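Residential HVAC Service Technician – Etley Office

Emton Heating & Air is hiring a full-time residential service technician for our Etley office. The position is open because our service area has grown to take in Ngui and the neighborhoods along the county line. We would like the new technician to be working on their own calls by June.

Emton installs, services and repairs home heating and cooling systems. Most of our work is in single-family houses, with a smaller share in townhomes and duplexes. We do not do commercial refrigeration or rooftop work. We currently look after 432 homes under annual maintenance agreements, and those customers make up the larger part of a service technician's week in spring and fall. In summer and winter the schedule shifts to repair calls.

What you will do

You will drive a company van to customers' homes and carry out maintenance visits and repairs on central air conditioners, gas furnaces, heat pumps and ductless units. A normal day starts at the shop at 7:30 a.m. with parts pickup, and the dispatcher sends calls to your tablet. Maintenance visits are booked in two-hour windows. Repair calls are not given a fixed length.

Specific duties include:
Cleaning coils, drains and burners, and changing filters
Checking refrigerant charge and repairing leaks
Testing and replacing capacitors, contactors, blower motors and control boards
Measuring static pressure and airflow and noting duct problems
Setting up thermostats and zone controls and showing the homeowner how to use them
Writing up each visit before leaving the driveway, with readings and part numbers
Giving the customer a written price before any repair is started

Technicians are not paid commission and there are no sales targets. If a system needs to be replaced, you pass the job to Sugeng Subramaniam, our installation manager, who visits the house and does the load calculation and quote. You may be asked to go along on some of these visits if you serviced the old equipment.

On-call work is shared among the service technicians. You will be on call one week in 3. On-call weeks run from Monday morning to the following Monday morning, and calls after 9 p.m. are limited to no-heat and no-cool calls from agreement customers, plus gas and carbon monoxide concerns.

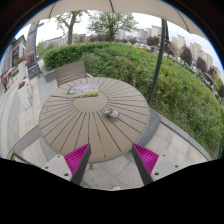 Careers > Service Department

What we require

At least 2 years of paid experience servicing residential heating and cooling equipment
EPA Section 608 certification, Type II or Universal
A valid driver's license and a driving record our insurer will accept
Ability to read wiring diagrams and use a multimeter, manifold gauges and a combustion analyzer
Ability to lift 70 pounds and to work in attics, crawl spaces and on ladders
Clear speech and writing. Customers read your notes, and so does the next technician.

A background check and a drug screen are done after an offer is made and before the first day of work.

What would help but is not required

NATE certification or progress toward it
Experience with variable-speed and inverter equipment
Sheet metal skills
A second language
Time spent with Fumard, the scheduling program our dispatchers use. If you have not used it, we will train you.

Applicants who are short on experience but have finished a trade school program should look at the helper position, which is listed separately. Please do not apply for both. If you apply for this one and we think the helper job is a better fit, we will call and ask.

Pay and benefits

This is an hourly position. Starting pay depends on experience and certifications, and we will give you the rate in writing with the offer. Overtime is paid at time and a half. On-call weeks carry a flat standby payment in addition to hours worked.

We also provide:
Health and dental insurance, starting on the first of the month after you are hired
Paid vacation and sick time, plus the usual holidays
A retirement plan with a company match after one year
A van, fuel card, phone and tablet
Uniforms, and a yearly boot allowance
Exam fees for certifications we have agreed on in advance

You supply your own hand tools. The company supplies recovery machines, vacuum pumps, combustion analyzers and other large equipment. The van goes home with you if you live within the service area. Otherwise it stays at the shop.

Training

For the first few weeks you will ride with a senior technician. You will then run maintenance calls alone and repair calls with phone backup. We hold a paid training session on the first Thursday of each month at the shop, usually on one piece of equipment or one type of fault.

How to apply

Send a resume and a short note about the kinds of systems you have worked on to Raquel Gouveia, service manager. Use the application form on this site or drop your papers at the front counter during business hours. Include a copy of your EPA card. You do not need to send reference letters, but have the names and phone numbers of two past supervisors ready.

Applications are due by Saturday, January 21, 2023. We will call everyone we want to interview during the week after that. The interview is held at the shop and takes an hour. It includes a short bench test on a furnace and a condensing unit, so please wear work shoes. Applicants who are not selected will get an email.

Emton Heating & Air is an equal opportunity employer. If you need an accommodation for the interview or the bench test, tell Raquel when she calls to set the time.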